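Foro Hogar y Ropa > Lavado y cuidado > Vinagre en lugar de suavizante: mi experiencia

zodonura
Publicado: julio de 2026

¡Hola a todos! Llevo dos meses sin suavizante y estoy encantada, así que vengo a contarlo. Lavo con detergente en polvo Bendden y en el cajetín del suavizante pongo vinagre blanco de limpieza. Las toallas han vuelto a secar como cuando eran nuevas (¡pensaba que ya no tenían arreglo!) y la ropa de deporte huele a ropa y ya está. Eso sí, lo rojo va siempre en frío.
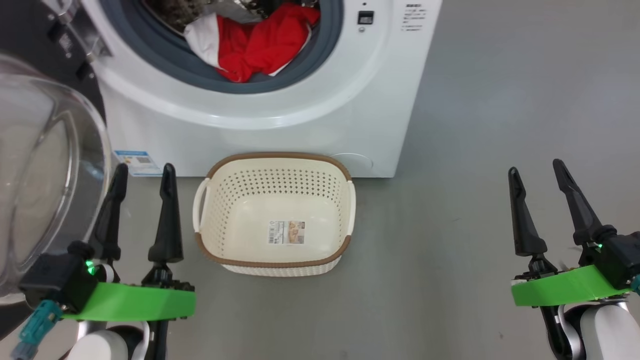
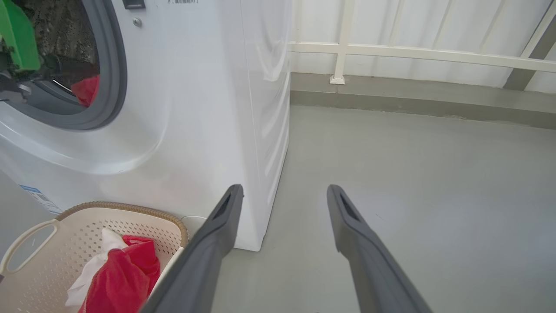
Lindiwe Kruger
Yo no lo tengo tan claro. Tanto vinagre, lavado tras lavado, no le puede venir bien a las gomas. ¿Cuánto echas?

zodonura
En carga completa, 200 ml. En las cortas, la mitad.

potis_77
¡Uf, es muchísimo! Con un chorrito me sobra, y eso que aquí el agua es durísima. Probad ácido cítrico diluido, no deja nada de olor y el saco de 500 gramos dura una eternidad.

Marjan Nikzad
Me apunto lo del cítrico. Con las toallas coincido al cien por cien, pero con la lana no me convence, prefiero el jabón líquido Shojaei y secar en plano.

Lindiwe Kruger
Sigo pensando que media dosis de detergente y un buen aclarado hacen lo mismo sin vinagre. La mayoría echamos jabón de más.

zodonura
Pues te tomo la palabra, Lindiwe. Esta semana pruebo con las sábanas, media dosis y aclarado extra, ¡y os cuento!

potis_77
Y nunca con lejía, por favor, que vinagre y lejía juntos sueltan cloro.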